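ホーム　記事一覧　家計　大家メモ　プロフィール
サイト内を検索　キーワードを入力

貸してる部屋が空いてからのこと、つぶやきまとめ

1
貸してるワンルーム、先月の末で空室になりました!長く住んでくれた人だったので鍵を受け取ったときはちょっとしんみり。で、しんみりしたまま駅前でカツカレーを食べて、帰りの電車でようやく「あれ、来月から家賃入ってこないじゃん」と気づくという。遅い。

2
いちおう前提を書いておくと、私は会社員で、持ってるのはこの部屋ひとつだけです。大家さんって呼ばれると毎回後ろを振り返りたくなるレベル。ローンはまだまだ残ってて、家賃からローンと管理費と修繕積立金を引くと、残りはほんとにお小遣いって感じ。だから空室になると一瞬で赤字になります(笑)

3
退去の立ち会いは管理会社のJurnenさんにお願いしました。契約したときからずっとここ。担当の人が代わるたびに一から説明し直すのだけが難点で、今回の人は電話より断然メールが速い。夜の9時に返事が来てびっくりした。寝てほしい。

4
原状回復の見積もりが来ました。クロスの張り替え、クリーニング、換気扇まわり。覚悟してたよりは安かったけど「諸経費」という行がどーんとあって、これ何ですかって聞いたら「諸々の経費です」って返ってきた。うん、それは読めばわかる……。
もう一回聞いたら内訳を出してくれました。廃材の処分と駐車場代だそうです。最初から書いてくれたらいいのに!
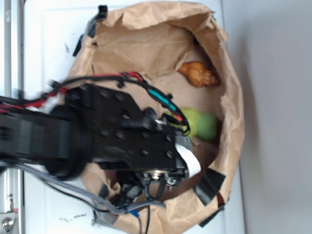

5
クロスは全部張り替えずに、傷んでる面だけにしてもらうことにしました。白の無地だから継ぎ目もそんなに気にならないらしい。浮いた分は積み立ての口座へ。こういうときに「浮いたからちょっといいお寿司」をやると、あとで給湯器あたりに仕返しされるんですよね(経験者は語る)。

6
その給湯器なんですけど、年式を聞いたらそろそろ危ない年齢でした。壊れてから替えるか、空いてるうちに替えるか。冬に入居者さんがいる状態でお湯が出なくなるのがいちばん怖い。でも今まだ動いてるものにお金を払うのもつらい。ずーっとこの二つの間を行ったり来たりしてます。

7
空室中の電気代の請求が来た。927円。
だれも住んでないのに!って一瞬思ったけど、内見で照明をつけるし、クリーニング屋さんも掃除機を使うし、基本料金もあるし、まあこんなもんか。経費にするので紙をちゃんと封筒に入れました。えらい。その封筒をどこに置いたかは聞かないでください。

8
ところで帳簿、今年からLirariっていう家計簿アプリに全部まとめてます。部屋の分と自分の生活費でタグを分けるだけ。前は表計算でやってたんだけど、途中で列がずれて、管理費が食費に化けてたことがあって。どうりで食べすぎだと思ったよ。

9
タグ分けしてわかったのは、振込手数料がじわじわ効いてるってこと。業者さんごとに別々に振り込んでたら、そりゃ減るよね。まとめて払える分は管理会社経由で家賃から差し引いてもらう形に変えました。書類1枚で済んだ。なんで今までやらなかったんだろう。

10
入居者募集の話。家賃を据え置くか、ちょっと下げるか、問題です。同じ建物のほかの部屋も募集に出てて、そっちのほうが階が上で、しかも日当たりがいい。同じ家賃で並べられたら、私でもそっちを選ぶ。悔しいけど選ぶ。

11
Jurnenさんの提案は「家賃はそのままで、礼金をなしに」。なるほどなーと思いました。毎月の家賃を一度下げちゃうと次の更新でも戻しにくいけど、礼金なら一回こっきりの話。計算してみたら、何年か住んでもらえるなら礼金なしのほうが私の手元に残る。これに決めました。

12
あと「ネット無料」にしませんか、とも言われたんだけど、これは保留。毎月の固定費が増えるのってほんとに気が重い。無料って書いてあるけど払うのは私ですからね!? 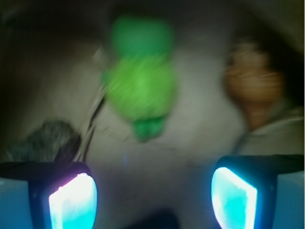 まあ、いまどき条件の検索でチェックを入れる人が多いっていうのもわかるんです。自分が部屋を探してたときも真っ先に入れてたもん。もうちょっと反応を見てから考えます。

13
火災保険の更新も同じ時期に来ちゃいました。なぜ重なるのか。今まで入ってたのがPrunskaのプランで、同じ内容で見積もりを取り直したら去年より上がってる。家財の補償がついたままになってて、いや私の家財、あの部屋にひとつもないんですけど……。外してもらいました。

14
で、そのPrunskaの窓口に電話したら、つながるまでがまあ長い。保留の音楽を口笛で吹けるようになった。スピーカーにして洗濯物をたたんで、靴下の片方を探して、見つからないまま担当の人が出ました。対応はすごく丁寧でした。靴下はまだ見つかってない。

15
管理組合からもお手紙が。駐輪場の使用料が来年度から月200円の値上げだそうです。うちの部屋は1台分だけだからダメージは小さいけど、これ、募集の条件に載せてる金額も直してもらわないといけないやつ。こういう小さい連絡を忘れると、あとで入居者さんと気まずくなるので、その場でメールしました。

16
総会の資料もついてきたんですが、全部で160ページある。160。通勤電車で読むには重すぎて、修繕積立金のページだけスマホで撮って読みました。再来年あたりに積立金の見直しを相談したい、みたいなことが書いてあって、そっと閉じた。いや閉じちゃだめなんだけど。

17
気を取り直して続きを読んだら、外壁の工事はまだ先の予定でした。よかった。工事中って足場とネットで部屋が暗くなるから、募集と重なると内見でだいぶ不利なんですって。その前に決まってほしい、切実に。

18
内見、2件入りました!!
ひとりは転勤の人で、もうひとりは学生さん。どっちも収納の奥行きを測って帰ったらしい。うちの部屋の収納、奥行きだけは自慢なんです。そこをもっと前面に出してって募集文をちょっと直してもらった。

19
給湯器、結局替えることにしました。昨日の夜に決めた。見積もりを取ったのは管理会社の紹介のところと、近所のPonceという設備屋さん。Ponceのほうが少し安くて、しかも古いのの引き取り代込み。ただ工事の日が先になるので、入居が早く決まっちゃったら日程がぎりぎりかも。うれしい悩みってことにしておく。

20
フォロワーさんから「給湯器の代金って一括で経費になるの?」って聞かれたんだけど、金額とか交換の中身で扱いが変わるみたいなので、ここで適当なことは言えない!私は領収書と見積書をセットで持って、毎年お世話になってる無料相談で聞くつもりです。みんなも聞いてみてね。

21
追記。転勤の人のほうから申し込みが入ったって連絡が来ました!審査はこれから。まだ喜ばない、まだ喜ばないぞと言いながら、コンビニでちょっと高いプリンを買いました。プリンは食費のタグです。

22
審査の結果が出たらまたここにつなげて書きますね。給湯器の工事日も、さっきPonceに電話して早められないか相談中。折り返し待ちです。

関連する記事
・駐輪場のシール、再発行をお願いした話
・火災保険の書類はどこにしまう?
・家計簿アプリに乗り換えて最初の月
・繰り上げ返済、するかしないか会議(ひとり)
・総会の委任状を出し忘れかけた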